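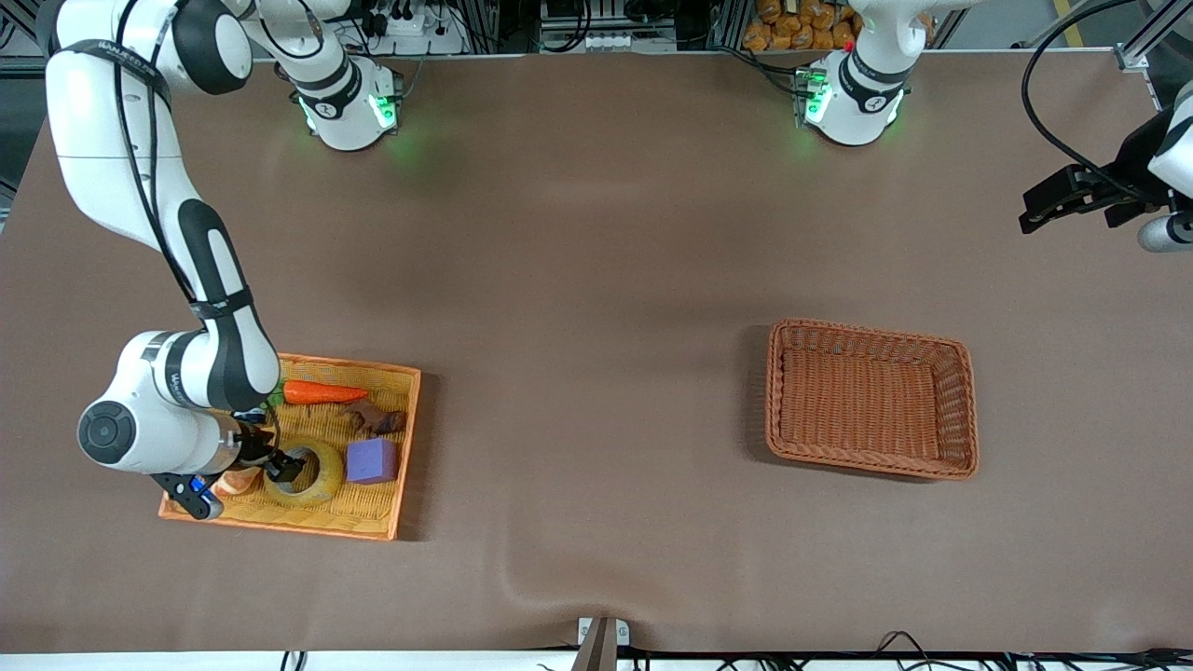
Gripper over the tape, basket still empty. Sorting practice at the back bench.

What the arms have changed on our floor

I have been meaning to write this one up for months and kept putting it off, mostly because I get carried away on the subject and my sister says I become unbearable. So, fair warning, it's a long one!

For anyone new to the blog, I work at Skunetti, where we make up mixed boxes for small shops and gift companies. There are 34 of us on the floor. A customer sends a list, a tray comes down with all sorts on it, and a person moves the right things from the tray into the basket that goes out. That's the job, more or less, and I did it full time for 14 years before I moved over to the bench with the arms.

The building went up in 1932 and it has the floor to prove it. When the first pair of arms was bolted down we spent most of a Monday with a spirit level and a stack of shims, and Kamlesh Bhardwaj, our shift lead, lay on his side under the table calling out numbers while I wrote them on my hand. I loved every minute of it.

The thing people ask me first is whether anyone lost their job. No. Two people left in the spring, one to have a baby and one to drive lorries, and neither place was filled straight away, which caused some muttering in the canteen and I think the muttering was fair. Management should have said what was going on sooner. They did in the end (after a rather tense meeting), and we now have it in writing that hours stay as they are until next July. I'd like it to be longer than that. I've said so, and I'll keep saying so.

What has changed is what we do all day. Picking used to mean standing in one spot, reaching across, turning, reaching again. My right shoulder was a mess by Thursday most weeks. These days we rotate, and nobody picks for more than two hours in one go. The rest of the shift is checking, packing, and what we've ended up calling "bench time", where you sit with the arms and work through the odd stuff with them.

Bench time is my favourite bit, as you can probably tell. We give them awkward mixtures on purpose. A toy carrot, a purple cube, a roll of tape, something bready. They all want holding differently, and you start noticing things about your own hands that you'd never have thought about. How do I pick up a roll of tape? Do I pinch the edge or put a finger through the middle? I asked everyone at break and we had a proper argument over it, with tea going cold and people fetching tape from the stores to prove their point.

The old hands turned out to be the best at this, and I can't tell you how pleased I was. One of the Wokow engineers, who fitted the bench, sat with our longest-serving picker for a whole afternoon just asking her why she goes for things in the order she does. She'd never been asked before! She always clears whatever is nearest the rim first so she isn't leaning over it later, and that went straight into the notes.

It isn't all rosy. The cables get on my nerves, and the stop button was put where only tall people could reach it comfortably, so that had to be moved. Changeovers are slow too. Our stock system, Covex, will cheerfully tell you a tray is ready when it's still on the trolley, and then everybody stands about. I also miss the chatter a bit. Four of us used to pick side by side and put the world to rights, and now we're more spread out. We've pushed the break tables together to make up for it.

I was back at the bench yesterday with a tray that had a little can in with the usual bits, right up by the carrot, and I caught myself leaning in like I was watching the football.

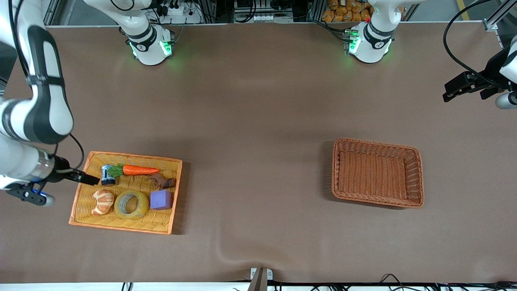 What's coming next

We're getting 7 more people trained up for bench time, all from the floor, all volunteers, and I'm doing the first sessions with Kamlesh. I've made a handout and everything. After that there's a visit to Jaiswal, who have had arms in for longer than we have, and I've got a page of questions for their pickers about rotas and pay grades. If you work somewhere similar and you've got a question you'd like me to take along, leave it in the comments and I'll add it to the page.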